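Section 4. Setting Up the Bramwell Two-Arm Station

Revised 16 Oct 2018 by Chelsea Nuttall, Sotard Product Support

This section covers mounting the arms, routing the cables, checking the wrist cameras and running the first handling checks. Unpacking and the parts list are in Section 3. If you bought the installed service, the mounting and cable work has been done for you and you can start at "Checking the wrist cameras."

Before you begin

Keep the carton until the first checks are finished. The foam inserts are the only approved way to send an arm back.

Have the hex key set from the kit at hand, along with a pair of pliers and the cable ties. You also need a computer with Droltia installed. The table must be level and must not rock when you lean on it. Allow a flat space at least 800 mm wide for the rail, plus room on the right for the power supply.

CAUTION: Do not connect power until you are told to. An arm that is powered up without being bolted down can tip over.

CAUTION: Remove rings, bracelets and lanyards before working near the elbow joints. The gap between the joint and the upper link closes when the arm folds.

Mounting the arms

1. Place the aluminum rail along the front of the workspace with the slots facing up. The rail is 797 mm long and fits between the side panels with a small gap.

2. Tighten the rail to the table brackets. Check that it does not slide when you push it from the back.

3. Slide the left mounting plate onto the rail and tighten it by hand only.

4. Lift the left arm by the lower link, close to the shoulder, and lower it onto the plate. Do not lift it by the wrist or by the cable.

5. Fit the four base bolts. Start each one by hand before you tighten any of them. Go around twice.

6. Repeat steps 3 through 5 for the right arm.

7. With power still off, move each arm slowly by hand so that both grippers meet over the middle of the floor. If one arm comes up short, loosen its plate, slide it toward the center and try again.

8. Tighten both mounting plates fully.

Note: The arms are marked L and R under the base. They look alike from the front, and mixing them up is the most common reason for a failed first start. Droltia will report error 216 if the arms are plugged into the wrong ports.

Routing the cables

The long purple cable carries power and signal to the wrist. It needs slack at every joint.

1. Start at the wrist and work back to the base.

2. Fasten the cable to the links with cable ties. Leave the ties loose enough that the cable can slide a little.

3. Leave a wide loop at the elbow. Fold the arm all the way and then stretch it all the way. The cable should not go tight in either position.

4. Bring the end of the cable down to the base and plug it into the board. Push until you feel it seat.

5. Lay the supply wires in the cable channel along the front.

6. Trim the cable ties. Cut ends are sharp, so trim them flush.

CAUTION: Cable loops that hang below the mounting plate can catch on drawers, chair arms and sleeves. Keep the front edge of the table clear when the arms are moving.

First power-up

1. Move both arms to the folded position by hand.

2. Turn on the power supply, then start Droltia.

3. Wait for both arms to appear in the left-hand list. This can take a minute the first time.

4. Select Home. The arms will rise slowly, one after the other. Keep one hand near the stop button until both have finished.

5. If an arm moves in a jerky way, press stop and check the cable at the base before trying again. Most of the time the plug is not all the way in.

Leave the speed setting at Slow for everything in this section. You can change it later, after the handling checks pass.

Checking the wrist cameras

Each wrist camera looks down the length of the gripper. The view should take in the fingers and the table beyond the tips. You do not need a special target to set it. Any flat item with a clear outline will do, and an open card wallet works well because the stitching and the clear sleeves show up problems with focus and glare.

1. Open the wallet and lay it flat inside the reach of the arm.

2. In Droltia, choose Cameras and then the wrist you want to check.

3. Open the gripper and lower it until the wallet is just beyond the fingertips.

4. Look at the stitched edge of the cover. You should be able to follow it as a line. If it is blurred, loosen the lens ring and turn it a little at a time.

5. Look at the sleeves. Some shine is normal. If a sleeve is pure white and you cannot find its edge, move the lamp or turn the exposure down one step.

6. Check the fingers for damage. Light ridges from printing are normal on the yellow fingers and do not affect grip. Replace a finger if it is cracked through one of the openings or if the tip has worn to a sharp edge.

7. Save the view under the name of the arm.

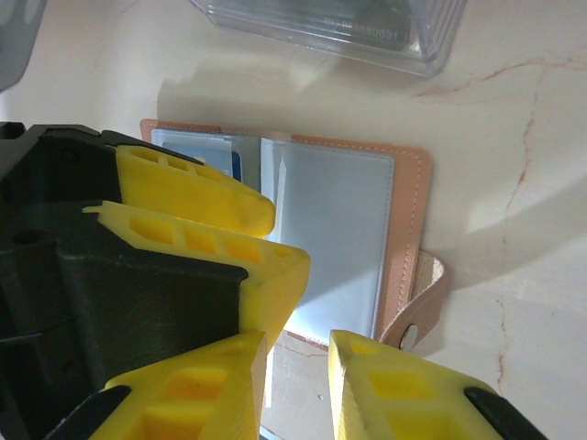

Choosing items for the first checks

Begin with things that are small, light and hard to break. Pouches, card wallets, plastic cups and pill organizers with the lids shut are all good choices. Empty them first.

Soft items behave differently from hard ones. A quilted pouch will squeeze down before it lifts, so the gripper closes farther than you might expect. A loose strap can fold under the item when it is put down. Set the strap out to the side before you start and leave room for the lower finger to pass it.

Do not use glass, open liquids, blades or anything heavier than the limit printed on the base. Keep batteries and live electronics out of the workspace as well.

Clear plastic is allowed but is harder for the cameras. If Droltia cannot find the edges of a clear box, place it on a plain sheet of colored paper and try again.

Single-arm check

1. Put one small item on the floor in front of the left arm, well inside the side panel.

2. In Droltia, choose Checks, then Single, then Left.

3. Guide the arm over the item with the hand controller. Come down from directly above.

4. Close the gripper until the force bar turns yellow, then stop. You do not need to squeeze harder than that.

5. Lift the item a hand's width, hold it, and put it back down.

6. Open the gripper fully before you raise the arm. Raising too early will drag soft items along with the finger.

7. Do the same with the right arm.

If the item slips, look at the black pads at the base of the fingers. Dust from the carton makes them slick. Wipe them with a damp cloth and let them dry.

Two-arm check

In this check both arms work on one item near the middle of the floor. It shows whether the mounting plates are spaced correctly and whether the two arms agree about where the center is. Clear everything else back toward the rear wall or out to the sides. A few items may stay on the floor as long as the elbows and wrists do not pass over them.

1. Place the item in the center.

2. Choose Checks, then Pair.

3. Bring the left gripper in until its jaws are next to the item. Stop there.

4. Bring the right gripper in from the other side at the same height. Move slowly for the last part. The jaws will be close to each other and can touch.

5. Close the left gripper first, then the right.

6. Lift with both controllers together. Watch the item and not the screen.

7. Lower it, open both grippers, and back the arms out one at a time.

CAUTION: Droltia slows the arms when the grippers are near each other, but it does not stop them. The operator is responsible for keeping them apart. 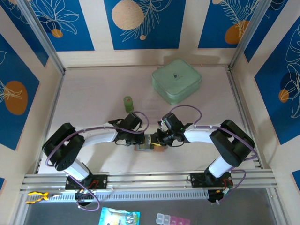 Do the side and back panels have to stay on while the arms are in use?

We recommend it, though the arms will run without them. The panels keep small items from being pushed off the table, and they hide movement in the room that can confuse the cameras. You can use the printed panels from the kit or cut your own to the same size. Stay away from mirrored or high-gloss sheets.

Saving the setup

When both checks have passed, choose Station and then Save Setup. Write the station name on the label inside the front cover of this manual. Support will ask for it if you call.

Save again any time you move a mounting plate, change a finger or replace a camera. A saved setup from before the change will put the grippers in the wrong place.

Shutting down

1. Open both grippers and take out anything they are holding.

2. Choose Fold. Wait until both arms are down.

3. Close Droltia, then switch off the power supply.

4. Pick up tools and loose parts from the tray in front of the rail.

Spare fingers, pads and wrist cables can be ordered from the Citham service desk. Have the number from the base of the arm ready, and say whether it is the left or the right. Regular maintenance is covered in Section 5.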